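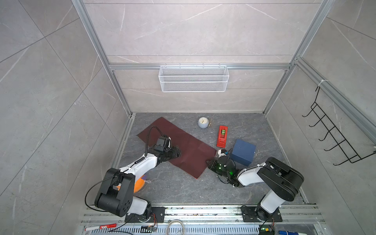 February, bench notes, started 9:40

Rotis fingers vs. the stock ones, cloth task, both arms. Ruth Zapata wants a yes or no on ordering more. I don't have one, and I don't trust the number we already have.

The number is 72 out of 100 with the Rotis pads, from the Ruppert data sheet. It doesn't say what cloth, what floor, or what counts as a grasp. If the fingers close and a thread comes up, is that one? I'm scoring a lift only if the cloth clears the floor and stays up while the arm moves sideways. Anything else is a miss.

Maroon cloth, marble-patterned floor. The floor matters. A smooth surface gives the fingers nothing to push against, so the cloth slides ahead of them and you get a fold by luck. Pressing down first and then closing helps. It also loads the wrist, and I don't like how the left arm sounds when it does that.

First run, stock fingers on the left: 11 lifts before I had to stop and re-zero. I'm not writing down a percentage for that. Ruth would put it in a slide.

Second run, Rotis pads on the left, same start pose. Better on corners, no better in the middle of the cloth. Could be the pads, could be that I was laying the cloth out more neatly by then. Need someone else to lay it out, without knowing which fingers are on.

Wrist camera: the Otano exposure setting washes out on the tile. Fixed it by hand, then it drifted back after a restart. Dark cloth on a dark floor is hard enough already. Before anyone blames the fingers, check whether the picker had a usable edge to aim at. I looked at six misses and in four of them it was aiming at plain floor.

Controller: Fatedell says the new firmware fixes the lag between arms. I logged 1,789 steps and the right arm still trails the left on fast moves. Smaller than before, maybe. I never saved a log from the old version — my fault — so "maybe" is all I can say.

To do:
Swap fingers left to right and repeat
Lighter cloth, same floor
Lock exposure in the startup script
Wipe the rail, it's filthy
Ask Ruppert for their raw trials (asked once, no reply)

No order until the swap is done.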